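Drirkham Carbon Pledge

The Drirkham Carbon Pledge is a voluntary climate policy agreement under which member towns promise to cut greenhouse gas emissions from public buildings, vehicles and street lighting. It takes its name from the town of Drirkham, where the text was agreed one November after two days of talks. Supporters describe it as a working model for local climate action. Critics have pointed out that the pledge has no penalties, that it measures a small share of what a town emits, and that several of its headline claims rest on numbers supplied by the towns themselves.

Background

The pledge grew out of frustration with stalled national legislation. Local governments had been setting their own targets for years, often with different starting points and different ideas of what should be counted. A draft prepared in Brultell tried to put these on one footing. It called for yearly reports, outside checks and a public list of members that had fallen behind. The yearly reports survived into the final text. The outside checks became optional, and the public list was dropped.

Terms

Members agree to a 30 percent cut in emissions from municipal operations. Each town picks its own base year, a point that has drawn more criticism than any other part of the agreement. A town that closed an old heating plant before signing can choose a year when the plant was still running and meet most of its target on the day it joins. The text says the base year should be "representative" but does not define the word.

Emissions are divided into 3 classes: fuel burned on town property, electricity bought by the town, and everything else. Only the first two count toward the target. The third class, which takes in private traffic, homes, shops and goods brought in from elsewhere, is reported "where practical." 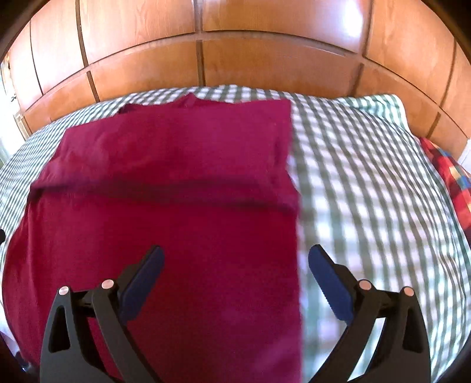
Members may also use offsets, mainly from tree planting, to cover part of the gap. The original text put no limit on them. A later revision added a ceiling, but it applies only to towns that joined after the revision took effect, so the founding members are still free to plant their way to the target on paper.

Reporting and the Nanura method

Reports are prepared with a set of formulas known as the Nanura method. It was designed to be easy for small towns without technical staff, and it is. Fuel bills go in and a total comes out. The weakness is in the default values, which are filled in automatically when a town has no bill or meter reading to enter. Defaults for older buildings are widely thought to be too low, and a town with poor records can end up looking cleaner than one that keeps good ones.

The best known test of the method is the Iwasaki review, which compared 2838 building entries with utility records. The review found that entries based on real bills were mostly sound. Entries based on defaults were much less reliable, and the errors leaned in the direction that favored the member towns. Defenders of the pledge answered that the review relied on early reports and that record keeping had improved. No second review has been published to show whether that is so. 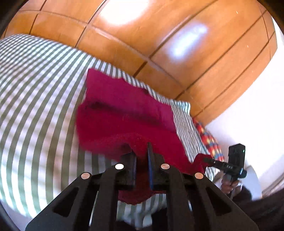 Department of Environmental Policy — Climate Agreements Reference Pages

Reception

Press coverage at the time of signing was friendly, and much of it repeated the target without mentioning how narrow the covered emissions were. Later coverage has been cooler. Some climate campaigners still defend the pledge on the grounds that it got town councils to look at their energy bills, and there is fair evidence that it did. Whether the savings would have come anyway is harder to say. Fuel prices rose during the same period, and towns outside the agreement replaced boilers and street lamps too.

A separate complaint concerns leaving. A member can withdraw with a single letter and owes no final report. Two towns have done so, and their last reported figures are still included in the combined total given in the pledge's promotional material.

Proposed changes

A revised text would fix a common base year and remove offsets for all members. Brultell has backed both changes. Drirkham supports the common base year but wants a longer phase-out for offsets — a position that opponents put down to its own planting contracts. Changes need the consent of every member, and the revised text has not yet come to a vote.

See also: Municipal emissions inventory; Carbon offset; Voluntary environmental agreement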